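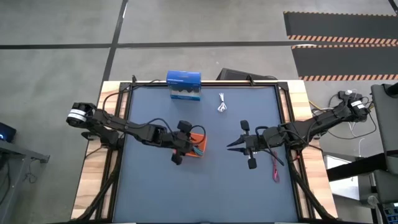 Rhodri Edwards had been told to clear the workshop by the end of August, and he had left the cable until last. Cable was the part he didn't mind. You found an end, you followed it, and after a while you had a coil.

Tekle Wako came in at half past four with two teas and put one down on the windowsill.

"Is the green one in the bin?"

"It's in the orange one."

"Is it going to Gruvholm?"

Rhodri said he didn't know. The list said 30 metres of cable for Gruvholm, no colour given, and the rest to be sold. Máté had written the list and Máté had already gone, to a job up north with better money and a canteen.

"He bought that green stuff for the lift," Tekle said. "The first winter. Do you remember? We were up until five."

Rhodri remembered. The lift had never been any good. They had taken the stairs for the next six years, carrying everything between them, Tekle always going backwards because he said he preferred it.

He drank some of the tea. Then he tore a label off the roll, wrote Gruvholm on it and, after a moment — the pen was nearly dry — went over the letters again.

"They won't want it," said Tekle.

"Then they can send it back."

Tekle went to find the tape.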